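Dishwasher stops mid-cycle and will not drain, break room unit

November, 4:10 pm
By the facilities desk, Jolley building

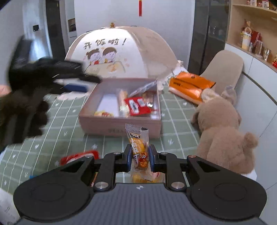 Status: closed, with one follow-up item
Unit: Fudo under-counter dishwasher, second floor break room
Reported problem: stops partway through the normal cycle, water left in the bottom, drain light blinking

First report came in before lunch. The machine had been started after the morning coffee rush and quit with the soap door open and the cups still dirty. Standing water was up to the lower spray arm. Whoever found it had pressed Start again a few times. It hummed, stopped, and went back to the blinking light.

11:20 am. Turned the unit off at the breaker and left it off for 3 minutes. Turned it back on and chose Rinse. Same result. The fill valve opened, the pump hummed, no water came out at the sink end of the drain hose.

11:45 am. Bailed the tub with a cup and a sponge. Took out the lower rack and pulled the filter. The fine mesh was gray with grease and had a paper label stuck across one side. Washed it in the sink with hot water and a soft brush. Checked the sump by hand. Found a toothpick and a piece of a plastic stirrer. Put the filter back and ran Rinse. Drained a little, then stopped again with the same light.

12:30 pm. Checked the air gap on the counter. Cap came off easily, nothing inside except some scale. Blew through it, clear.

12:50 pm. Pulled the kick plate. No water in the base pan, so the float switch was not the cause. Moved the float by hand anyway and it clicked the way it should.

1:15 pm. Disconnected the drain hose where it meets the sink tailpiece. The hose had been pushed down behind the trash pull-out and had a sharp bend in it. There was also a plug of soft sludge right at the fitting. Cleared both. Flushed the hose into a bucket until it ran clean. Put it back with a new clamp and tied it up under the counter to make a proper high loop. The old clamp was rusted and is in the scrap box.

1:40 pm. Ran Rinse. Drained fully, no light. Ran Normal with an empty rack. It got as far as the second wash and stopped. Different light this time, the heat one.

Did not expect that. Looked in the Fudo booklet taped inside the cabinet door. The heat light means the water did not come up to temperature in the time allowed. Ran the sink tap on hot and it was barely warm. Went to the heater closet and found the setting turned down. There is a strip of tape on the dial from when the Biwott mixing valve was put in, and the pointer was well below the tape mark. Put it back to the mark.

Also tested the heating element with the power off. Read 100 ohms on the first try, which made no sense, then found one probe was touching the bracket paint. Cleaned the spot and tried again and got a normal reading. The element is fine. Please ignore the 100 in the handwritten notes on the clipboard.

2:55 pm. Tap now hot. Ran Normal again with a load of mugs. Finished without stopping. Mugs came out clean, a little cloudy. Rinse aid was empty, so I filled it.

3:50 pm. Ran one more full cycle. No lights, no water left in the tub, no drips under the sink. Paper towel left under the hose fitting was dry when I checked.

Cause: kinked and partly blocked drain hose, dirty filter, low hot water. The low hot water would have stopped the cycle by itself even with a clear drain, so if the heat light comes back, check the closet dial before taking anything apart.

Cycle counter in the service menu reads 700. The last filter cleaning on the log sheet was at 100. The sheet may have been skipped a few times, but going by the grease I believe it.

For people using the break room: scrape plates before loading, peel labels off jars and containers, and keep stirrers and toothpicks out of the machine. If it stops with a light on, leave it and send in a ticket. Pressing Start over and over runs the pump against a blockage.

Follow-up: the trash pull-out still rubs against the cabinet wall and could push the hose down again. Asked Ikham for a price on a rigid bracket. Keep the zip tie on until the bracket is in. New filter ordered as a spare, will be stored in the heater closet on the top shelf.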